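Product Review: Surkura Three-Drawer Desktop Unit
Stukthorpe Learning Materials Service
Storage and Furniture Reviews

Product reviewed: Surkura Three-Drawer Desktop Unit, white
Supplier: Dhillon
Intended use: storage of small paper goods and craft materials on a shared table
Overall finding: Recommended for paper and light materials, with reservations

Background

The Stukthorpe Learning Materials Service lends storage equipment to classrooms, after-school programs, and public workrooms. Before an item is added to the lending list, it is placed in regular use and assessed by the staff who would be expected to clean, repair, and reissue it. The Surkura unit was requested by several borrowers who wished to replace cardboard file boxes and assorted lidded tubs. It was purchased at the ordinary price from Dhillon, and the supplier had no part in the preparation of this review.

The unit is sold as a desktop organizer for the home office. Our interest was narrower. Borrowers need a container in which loose paper squares, tags, and other flat pieces can be sorted, found quickly, and put away at the end of a session without bending the corners. The comments that follow should be read with that use in mind.

Construction and Finish

The body and drawers are plastic, molded in white throughout. The drawers are stacked in a single column and the top of the unit is formed as an open tray with a raised edge. No assembly is required beyond fitting the handles, and the handles on our unit were aligned well enough that no adjustment was made. The walls of the body flex slightly when squeezed at the sides. This has not affected the movement of the drawers, but borrowers should carry the unit from underneath.

White was the only color offered at the time of purchase. It has the advantage of making colored contents easy to see against the drawer floor. It also shows marks. Our cleaning staff report that pencil and washable marker come away with a damp cloth, while ink from rubber stamps leaves a shadow. Borrowers who work with stamps may wish to line the tray with scrap paper.

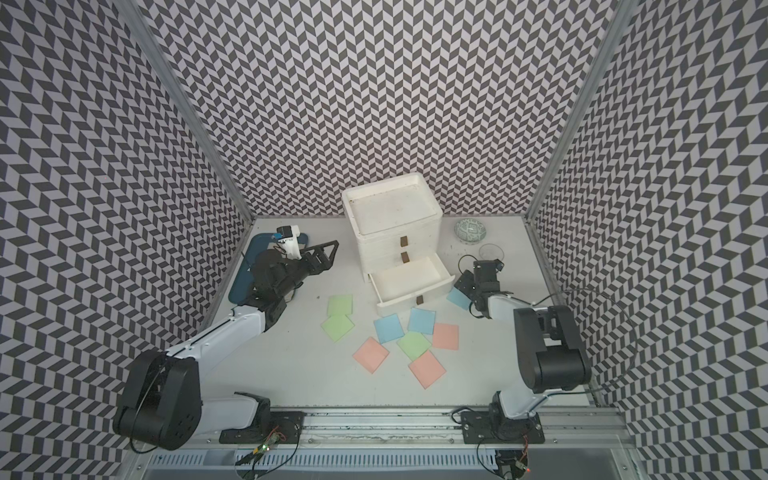 Drawer action was the point on which most of our comments were received. The drawers run directly on molded ledges, without rollers, and the movement is light when a drawer holds only paper. Each has a small brown rectangular handle set on its front, which stands out well against the white and can be located at a glance. The bottom drawer can be pulled forward far enough to show the inside plainly, and with green, blue, and pink squares laid out on the table before it, a user sorting by color has a short distance to reach. One practical consequence is that the space directly in front of the unit must be kept clear. Papers left close to the base will be pushed along by the bottom drawer or end up beneath it.

There is no stop at the end of travel. A drawer pulled briskly will come out entirely, and on 9 occasions during the assessment a user did exactly this, in most cases with the top drawer. Refitting is simple once the ledges have been found by touch, although younger users asked for help. We would have preferred a small molded catch at the back of each drawer and have written to Dhillon to ask whether a revised version is planned.

The plastic base slides on a smooth tabletop when a full drawer is opened with one hand. Four adhesive rubber feet, which are inexpensive and available from any hardware store, corrected the fault on our unit. They should have been included in the box. Staff preparing a unit for loan are asked to fit them beforehand.

Capacity

For flat paper goods the capacity is generous. We were able to store around 1,000 thin paper squares across the three drawers, arranged in banded bundles, with enough clearance to slide a hand over the top. Loose squares take up considerably more room and tend to ride up over the back of the drawer when it is closed. Any paper lost in this way collects behind the lowest drawer and can be retrieved by removing it.

The drawers have no internal dividers. Borrowers who sort by color found it simplest to give each drawer one color and label the front with removable tape. Those with more than three categories used envelopes cut down to fit. Dividers sold for the larger Surkura cabinet do not fit this model, a fact that is not made clear on the packaging.

The Top Tray

The open tray was at first regarded as an extra, but it became the most heavily used part of the unit. It is suitable for work in progress and for items that must be seen in order to be remembered. The rim is low. It will hold back a flat stack or a few small parts, but a tall pile will slide over it if the unit is moved. Round objects should be stored elsewhere.

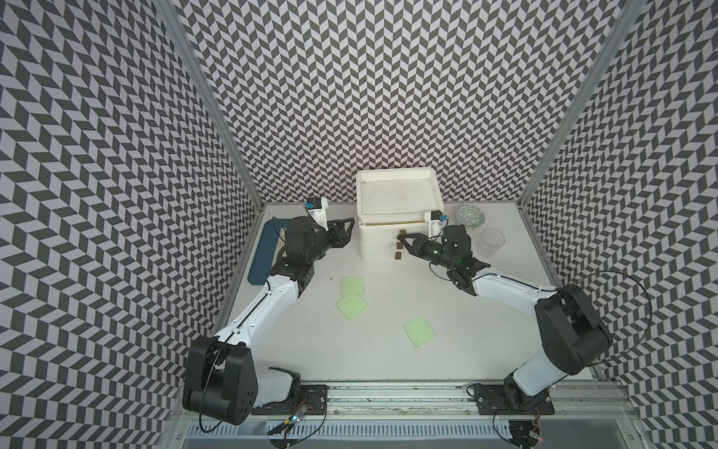 White plastic container with a shallow rim, in the center of the table, with three small brown pieces set out in front.

Heavier Contents

Although the unit is intended for light goods, borrowers will place other items in it, and this was considered. Small wooden blocks, counters, and similar pieces can be kept in the bottom drawer in modest amounts. When the drawer is filled with them it drops at the front as it is opened and must be lifted slightly to be closed. The top drawer should not be used for heavy pieces, as the unit then tips forward with the drawer extended. Borrowers with large sets of solid materials are referred to the Uveo lidded tub, which is already on the lending list.

Cleaning and Upkeep

All drawers lift out and may be washed by hand in warm water with mild soap. The inside corners of the tray are rounded and do not hold dust. The inner ledges of the body are harder to reach and are best cleaned with a narrow brush. Abrasive powder is not advised. It dulls the surface, and the dulled area then picks up dirt more readily than the rest.

Spare handles may be ordered from Dhillon in pairs. Spare drawers are not available separately.

Decision

The Surkura Three-Drawer Desktop Unit is approved for loan in the paper and light craft category. An order for 51 units has been placed, with delivery expected in July. Units will be issued with rubber feet already fitted and a printed card on refitting a drawer. Requests may be made at the Stukthorpe loans counter, which is closed on Wednesday.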